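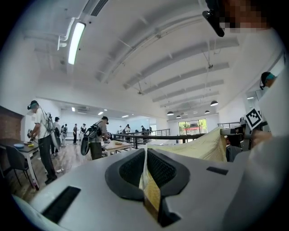 Tallby Jazz Festival: Frequently Asked Questions

Who may apply to perform?
Any ensemble of up to nine players. Groups that appeared last year may apply again. The festival received 47 applications for the Pekside Stage last season.

Is there an application fee?
No. Selected groups receive $3000, paid after the performance. 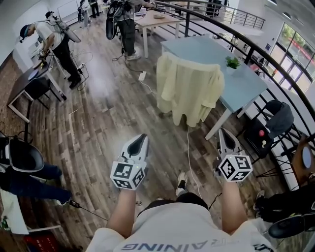

Where are the evening concerts held?
At Fagundes Hall, which seats 200. Doors open at 6:30 p.m. Latecomers are admitted between pieces.

Are programmes available in advance?
The full programme is published in May. Tickets to evening concerts are $39.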